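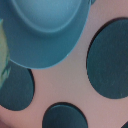 Temps de lecture : 1 min

Qui sommes-nous

Hendix fabrique et vend de petits accessoires de jeu pour les écoles maternelles, les ludothèques et les familles. L'atelier a ouvert avec une seule série, des chapeaux miniatures à bord large. Le bleu clair reste la couleur la plus demandée.

Le catalogue compte aujourd'hui 49 références. Les chapeaux se vendent à l'unité ou par lot de 24. Les fonds de jeu, unis ou à pois comme le rose à taches bleu-vert, se commandent à part et servent à trier, à ranger ou à inventer des histoires. Les enseignants nous demandent souvent des pois de tailles différentes pour travailler « plus grand » et « plus petit ».

Ka-ming Choi dirige l'atelier et dessine les formes. L'équipe compte six personnes, du moulage à l'expédition. Chaque pièce est ébavurée à la main, puis contrôlée au bord et à la calotte. Les pièces rayées sont vendues à prix réduit en juillet.

Nous avons livré 581 lots l'an dernier. Les pièces perdues se remplacent à l'unité, sur simple demande, avec la référence inscrite sur le bon de livraison.

L'atelier se visite sur rendez-vous.

À lire aussi
Gamme Odum : les petits chapeaux
Gamme Kuo : fonds unis et à pois
Commander pour une école
Le point de retrait Brokorgate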